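How to cook a whole restaurant-style fish dinner at home: pan-roasted trout with barley, leeks and mustard broth

I worked for many years in small hotel kitchens before I moved to Grirkwood, and this plate was on the menu in almost every one of them, with small changes. People order it in restaurants because they think it is difficult. The difficult part is only the order of the work. If you begin with the fish, you will lose. If you begin with the barley and finish with the fish, you can do it on a normal evening in a normal kitchen with two pans and one pot.

The recipe is for four persons. For two persons, make the full amount of barley and broth anyway, and eat the rest as soup the next day.

What you need

Four trout fillets with the skin on, each of 126 grams or a little more
200 grams of pearl barley
Three medium leeks
One small onion
One carrot
One stalk of celery
100 grams of cold butter, cut in cubes
One liter of light chicken or vegetable stock
One glass of dry white wine
Two spoons of grainy mustard
A small bunch of dill
One lemon
Neutral oil, salt, white pepper

I buy the trout at the Petkov fish counter on the Daltley road, where they take out the small bones if you ask before they wrap it. If your shop does not do this, pass your finger along the fillet from head to tail and pull the bones out with tweezers, in the direction they are lying. Pull slowly or the meat will tear.

Step 1. Dry the fish

Take the fillets from their paper in the early afternoon. Pat them with paper towel on both sides, put them on a plate with the skin up, and leave them in the refrigerator without cover. Two hours is enough. Overnight is even better, but then the other food in the refrigerator must not have a strong smell.

Do not salt them yet. Salt brings water to the surface, and water on the skin is the reason why it sticks and does not become crisp.

Step 2. Start the barley

Rinse the barley in a sieve until the water is almost clear. Cut the onion very fine and cook it in a spoon of oil in the pot, on low heat, until it is soft but has no color. Add the barley and stir for two minutes. Pour in half of the wine and wait until it is gone.

Now add 600 milliliters of the stock and a little salt. Bring it to a slow boil, put the lid on with a small opening, and leave it for 35 minutes. Stir it a few times. Barley is more patient than rice, but it can still burn on the bottom if the pot is thin.

When it is ready, it should have a small bite in the center. Turn off the heat, close the lid completely and forget it. It stays warm for a long time.

Step 3. Prepare the leeks

Cut off the dark green part and keep it for the broth. Split the white part lengthwise, wash it under running water with the layers open, and cut it in pieces as long as your thumb. There is always sand, also when the leek looks clean.

Put the pieces with the cut side down in a wide pan with a small piece of butter. Let them take color on medium heat, for four minutes. Then add three spoons of water, cover the pan, and cook them for eight minutes more. A knife must go in without force.

Clean your board and your hands before the next step.
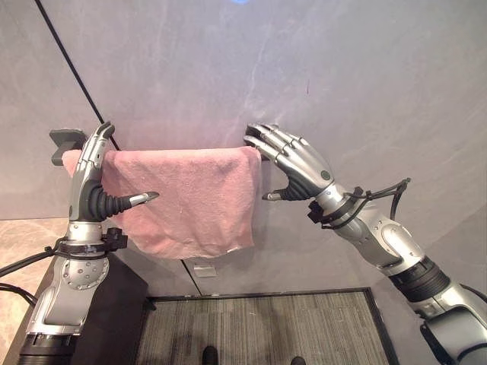
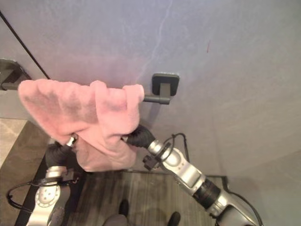
Step 4. Make the mustard broth

Cut the carrot, the celery and the green part of the leeks in thin slices. Put them in a small saucepan with the other half of the wine and let it boil until only a spoon of liquid is left. Add the rest of the stock and let it simmer for about 20 minutes. Pass it through the sieve and press the vegetables lightly with a ladle.

You can stop here and continue later. In the hotel we made this part in the morning.

When you are close to serving, heat the broth again, take it off the fire, and whisk in the mustard and the rest of the cold butter, a few cubes at a time. From this moment it must not boil. If it boils, the butter separates and you will see yellow drops on top. You can save it with a hand blender and one ice cube, but it will be thinner.

Taste it now. Mustards are very different in salt and acid, so I cannot give you an exact amount of lemon. Begin with half a spoon of juice.

Step 5. Cook the fish

Everything else must be ready before the fish goes in the pan. Put the plates in the oven on the lowest setting, so they are warm.

Heat a heavy pan on medium-high. I use a black steel pan from Proltex which I bought second-hand, but any pan with a thick bottom will work. Add a thin layer of oil. Salt the fillets now on both sides, with a little white pepper on the meat side only.

Lay the first fillet in the pan with the skin down, moving your hand away from you so that hot oil does not jump in your direction. Press it flat with a spatula for ten seconds. The skin shrinks in the heat, and without pressing it will bend like a spoon. Do the same with the second fillet. Two at a time is the maximum for a pan of 28 centimeters.

Lower the heat to medium and do not touch the fish for three minutes. You will see the color of the meat change from the side, going up. When only the top is still glassy, turn the fillet, count to 15, and take it out. Put it on a warm plate with the skin up, never with the skin down.

If the fillet does not want to turn, it is not ready. Wait half a minute and try again from the thin end.

Step 6. Put it on the plate

Use deep plates. Stir the chopped dill into the barley, with a spoon of hot stock or water if it became too stiff. Put a flat spoonful in the center and three pieces of leek next to it. Pour the broth around, not over. The fish goes last, on top of the barley, so the skin stays above the liquid.

Bring the remaining broth to the table in a small jug.

Small changes which work well

Sea bass and char can be cooked in the same way. Salmon also, but give it one minute more on the skin side. Cod is not suitable, its skin is too thick for this method.

In spring, from March, I replace half of the leeks with young spinach, which goes in the pan only for the last minute. In winter I sometimes roast a few cubes of celery root and mix them in the barley.

If somebody at the table does not eat butter, whisk two spoons of mild olive oil in the broth instead, and use oil for the leeks too. The broth will be less thick but the taste is still good.

The cooked barley can stay in the refrigerator for three days. Warm it with a little stock on low heat. The fish I would not keep.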